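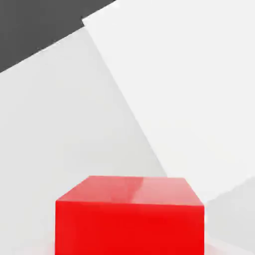
Hevska opens its color sample library to small furniture makers

Colberg, January 2022 – The surface and coatings company Hevska is opening its full library of color samples to workshops and small furniture makers. Until now, the library was available only to industrial customers with a yearly contract. From this month, any registered business can order samples, also in small numbers and without a minimum purchase.

The library contains 305 colors. Of these, 131 are offered in both matte and glossy finish, and the rest are offered in matte only. A group of 19 reds is new in the collection. It goes from a light pinkish red to a deep brick tone, and it was developed together with the design studio Brollgate during the last two years.

"Many small makers told us that they choose a color from a printed card and then are surprised when the finished cabinet stands in the customer's kitchen," says the management of Hevska. "Red is the most difficult in this respect. A glossy red looks lighter where the light falls on it and darker on the side, and a flat card cannot show this. We wanted that people can judge the color on a real edge and a real corner."

For this reason the new samples are delivered as small blocks with painted sides. The earlier samples were flat plates. Each block has the color number and the gloss level printed on the underside. Customers may keep a block for up to 2 months before they decide to buy it or send it back.

Orders are placed through the Hevska website. Delivery inside the country is made by the transport firm Hviid, which already carries the company's larger shipments. Customers abroad can order as well, but they are asked to write to the sales office first, as the shipping cost depends on the country.

The paints themselves are not changed. All colors in the library remain available in the same can sizes as before, and existing industrial contracts continue under the same conditions. Customers who have ordered flat plates since October can exchange them for blocks without extra cost.

Brollgate will also show the red group in its own showroom in Colberg. Visits are possible on working days by appointment.

About Hevska
Hevska produces paints and coatings for wood, metal and board. The company has its office and its production in Colberg and sells to furniture makers, shop fitters and door manufacturers.

Press contact
Hevska, Press Office, Colberg
Sample blocks for editorial use can be requested from the press office.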